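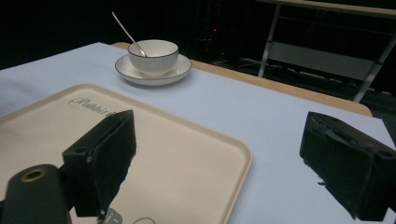
Start with the cup, Imelda Manalo told me when I asked how to run a gripper demo at our open day, and let people hold the thing themselves before you explain a single wire. I took her advice and it made the whole afternoon!

So here's how to set up a tea table demo with a hand-held gripper. Ours ran on Thu 3 September at the Kinnear workshop, and we'll do it again in October.

What you need

A steady table, a plain cloth, a cup and saucer, a spoon, a serving tray and the gripper. Bring a spare cup. Bring 2 if you can.

Setting up

1. Spread the cloth and pull it flat. Wrinkles catch the saucer, and then the tray tips when you set it down.
2. Lay the tray near the visitor and the cup farther back, so there's a real reach involved.
3. Open the fingers all the way and check the foam pads. A bit of fraying is fine. If a pad is peeling, swap it before the doors open.
4. Do one full practice run yourself: saucer and cup onto the tray, spoon and all.

Running it

Give each visitor 4 minutes. Let them close the fingers on thin air first, just to feel the travel (kids love this part, and so did I). Then the task: move the cup and saucer to the tray. Tell them to come in low and slow and watch the spoon, which swings farther than you'd think.

Once they've tried it by hand, talk about what a robot would have to work out to do the same job. The questions get so much better! Marcelino Soler asked how hard to squeeze a saucer, and we spent the rest of his turn on that alone.

If things go wrong

Cup sliding on the saucer: slow down and keep the wrist level.
Fingers slipping: wipe the pads with a dry cloth.
Line getting long: put a second tray out and let people pair up.

Pack the cups first when you're done, and put the gripper away with its fingers open.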